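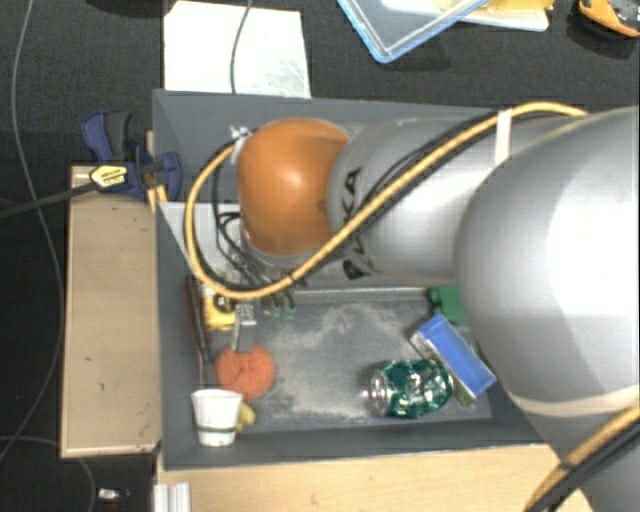 *Bin cell, KUKA arm, finger at the sponge-like ball.*

**Ticket:** recorded picks drop samples on replay
**Project:** Zostik
**Opened:** Sun 13 August
**Status:** open, workaround in place

**Symptom**
Demos taught by remote control record without errors. On replay, the arm stops short of the ball and the finger closes late. Hand-guided demos replay fine.

**Checked**
- Tool load re-entered. No change.
- Network cable to the Prudmont controller swapped. No change.
- Log compared with the April build. The old build keeps every sample; the new one loses 42 out of 2000, all near grasp.

**Cause (likely)**
The recorder buffer was cut to 700 samples in the last update. It fills up when the operator slows down to line up the finger.

**Workaround**
1. Set the buffer back to 2000.
2. Restart the recorder.
3. Re-record the ball pick.

Result: 3 replays, no lost samples. Bottle pick not yet retested. Fix requested from Mikkelsen.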